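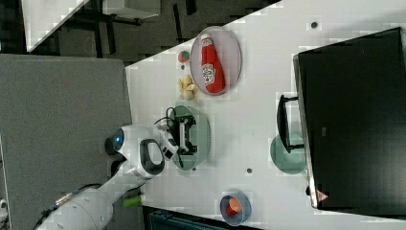 When we came to Lallholm in November, we had one table and 92 crowns. The table was white, and my sister said that we must put everything on it, so that the house would believe we lived there. I laid out the ketchup on its plate, and beside it the bananas that could not be eaten.

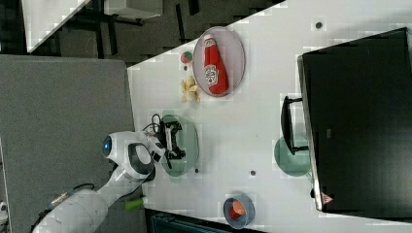 Bananas go on the left, came the answer from the stairs, because at Filtden they were always on the left. I did not remember this. I remembered only the green colander, and my mother shaking beans in it over the sink. 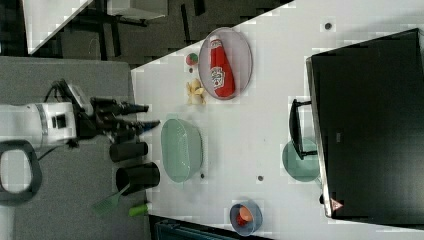

The ketchup on its plate, the colander close by

My sister wanted to sell the plate. The shop Matis would give seven crowns for it – a fair price, I think. I said that I would rather sell my coat. We did not speak until evening, and then she asked 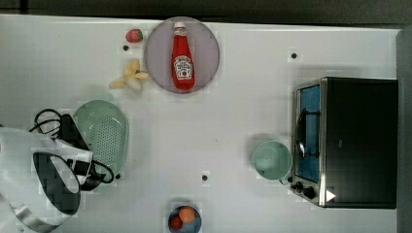

if I was hungry. I was. She cooked potatoes, five for each of us, and we moved the colander to make room for our elbows. The plate stayed where it was. In the morning I went out to ask for the price of a coat.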